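The Rebrand That Asked Us to Applaud

Opinion | By Glenys Halliday

Print this page | E-mail this article

Search this site Enter keyword Go

Kereama, the regional grocery delivery company, has a new name for its loyalty program, a new typeface and a ninety-second film in which people hug in doorways. The program is now called Pudum. I have read the launch materials twice and still couldn't tell you what it means.

The agency behind it is Veltia, out of Pustbridge, and its case study went up in April. It follows the usual path. The client was beloved but misunderstood. Research was done. A truth was uncovered, in this case that "food is how we show up," and a campaign was built on top of it. At the bottom sits the number everybody is supposed to carry away: 88 percent of customers surveyed felt "more positive" about the brand.
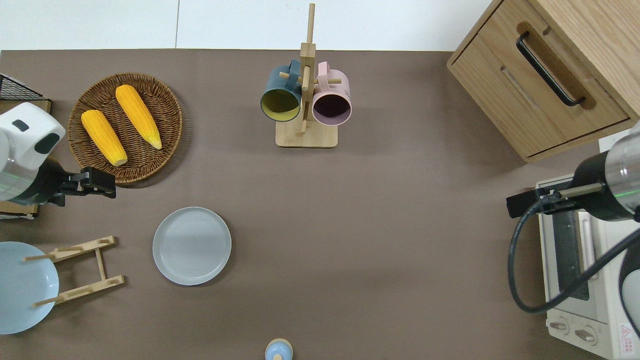
More positive than what? The case study doesn't say. It doesn't say how many people were asked, either, or whether they were asked before or after being handed a coupon. I wrote to Veltia and got a friendly note back telling me the methodology was proprietary. Fine, but then please don't print the result in letters taller than my thumb.

I spent six years on the client side of this business, and I signed off on a couple of these myself, so I know how the figure gets made. You have a survey with a lot of questions in it. Most of the answers are flat. One of them is up, and that one goes on the slide. I never met anyone who thought of it as lying.

What bothers me more is the part left out. Kereama's customers had three complaints, and anyone who reads the reviews can find them: late deliveries, odd substitutions, and a phone line that hangs up on you. A new name touches none of these. My own order was late again the week the film came out, and the driver was wearing the new logo.
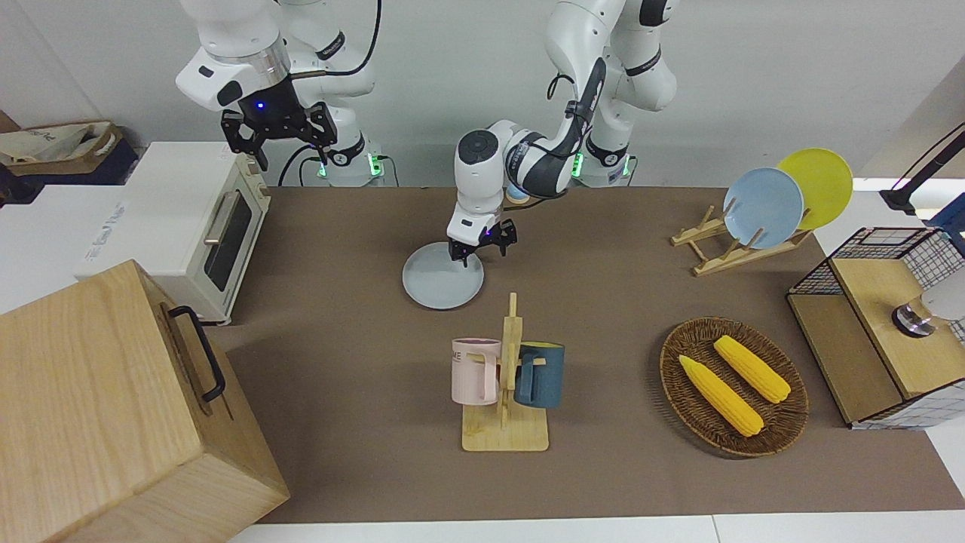
Svenja Engelhardt, a brand consultant I used to argue with over lunch and still do by e-mail, thinks I'm being unfair. A refresh gives the staff something to rally around, she says, and service tends to follow. Maybe it does. I asked her for a case where the service got better and the money hadn't also gone into service. She's thinking about it.

I would like to see one agency publish the follow-up. Go back a year later and tell us how many people still shop there, and how many remember what the program is called. I'd read that one to the end. Until somebody writes it, I'll go on treating case studies as ads for the people who make ads, and I'd suggest that Kereama's board do the same before it approves the sequel.

Shares: 90 | Comments: 6

E-mail this article | Print this page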